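Randada's "glare-free" desks face a second look

13 August 2025

Furniture maker Randada says its new white office desks will cut eye strain for staff who work under strip lights. The claim has helped it win an order for 1,114 desks from the insurer Brarkberg, but the evidence behind it looks thin.

The company points to a trial in January, when 200 workers used the desks for two weeks and filled in a form at the end. There was no group on ordinary desks to compare them with, and the form had 5 questions, none of which asked about eyesight before the trial began.

Orhun Ağca, who advises offices on lighting for the consultancy Kostiuk, is not convinced. "People like new furniture," he said. "Ask them in a fortnight and they'll tell you they feel better. Ask them in a year."

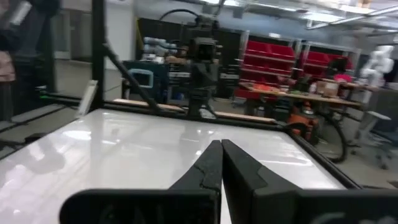
Shiny white tops have been in fashion with office planners for years, mostly for the way they brighten a dull room. They also throw the light back up. A glossy surface can carry a bright oval patch on one side and a pale streak on the other, and a worker has to look past both. Randada says its coating deals with this but has not published any measurements.

Brarkberg would not say whether it had asked for them. The first desks are due to be delivered in January.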